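Ondieki Building, 2nd floor, shared break room
Monthly walk-through, May
Done by: Mwende Mrema
Start 7:40 am, before most people in

Marks: OK / FIX / WATCH. Comments under each item. Replies go under the comment please, don't overwrite mine like last time.

1. Door and exit path
OK. Door closes by itself, latch catches. Exit sign lit. Path to hall clear, the stacked chairs from April are gone, thank you whoever.

2. Floor
WATCH. Dry at time of check. Mat by the sink still curling at one corner, I pressed it down and it came right back up. Tape is not a fix. New mat requested in March, no answer.

3. Sink and counter
FIX. Slow drain. Cleared the strainer, bit better, still slow. Hot tap OK. Soap OK. Sponge was in bad shape, tossed it.

4. Outlets and cords
OK mostly. Kettle cord short and off the counter edge, good. GFCI outlet next to sink tested and reset fine. Toaster (the Soltberg) crumb tray full again — emptied. This is a fire thing not a neatness thing so pls empty it.

5. Fridge
FIX. 41 F on the inside thermometer, needs to be 40 or under. Turned dial down one notch, will look again after lunch. Door gasket wiped. Unlabeled boxes on bottom shelf, left a note, they go out at end of the day.

6. Tables, drinks and loose items
WATCH. White table. Clear plastic bottle with the blue cap lying on its side, should be upright or in the recycling. Clear cups are the one I keep writing up, they dissapear against a white top and people put an elbow or a laptop right into them. Bin has a packaged item in the bottom, orange and blue. If it's still good it goes in the cupboard, if not then trash. Also keep the bin fully on the table or put it on the floor, no hanging over the edge.
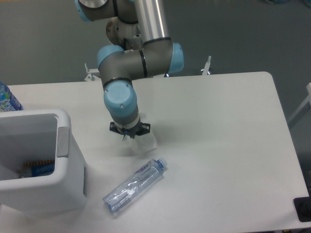
Kipchumba Okoth: Can we just stop buying clear cups? I've asked twice. Colored ones cost the same from Hindier and you can see them from the door. Also caps, if the cap's on tight I don't see why a bottle on its side is a WATCH, mine rolls around my bag all day.

Reply, MM: Agree on cups, put it on the order sheet and I'll sign. Bottles stay WATCH. Round things roll off tables, then they're on the floor and it's item 2. Caps also get put back on half way, I've mopped up enough of those.

7. First aid kit
FIX. Small bandages out. Burn gel in date. Gloves, 3 pairs left, fine for now. Eye wash sealed. Kit was behind the coffee filters, moved it back to the hook where the label is.

8. Fire extinguisher
OK. Needle in green, pin and seal in place, tag initialed for May. Nothing parked in front of it.

9. Cleaning supplies
WATCH. Spray bottle under sink with no label. Smells like the glass stuff but I'm not guessing — pulled it. Everything else labeled and below counter height. Bleach and ammonia cleaner still on the same shelf, seperated them.

10. Trash and recycling
OK. Lids close. Liner box nearly empty, the 200 roll box please, the small ones last a week.

11. Lights
OK. Tube over the microwave flickers on start then settles. Not marking it yet.

Open from last month
Mat — still open
Drain — still open
Cupboard hinge — closed, holds fine
Cup color — now with Kipchumba, goes in with the next order

Fridge recheck 1:15 pm: 38 F. Changing item 5 to OK, dial stays where it is, please don't touch it.

MM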